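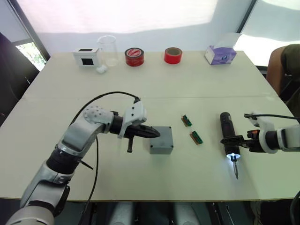
Figure 1. Junction box and two circuit boards on the assembly table.

3.2 Bench layout

The enclosure work was carried out on a long white table made up of two panels pushed together. Ailsa Mackay and Rory Sutherland set the grey plastic junction box near the centre, on the front panel, and kept the circuit boards to the right of it. The seam between the panels served as a guide line - parts were to stay on the near side of it wherever possible.

The lid is held at the corners by small screws. In the February trials these were kept in an open tray and 2 were lost, so the revised procedure calls for a covered dish, labelled by enclosure number. Boards are to be handled by their edges and returned to the same side of the box after inspection.

3.3 Time allowed

Each enclosure was allotted 40 minutes, including the final check of the lid. Iona Galbraith recorded the times on the log sheet. Nearly all of the overrun in the first session came from sorting parts at the table, and the group recommends that this be finished before the session begins. The log sheets are attached as Appendix B.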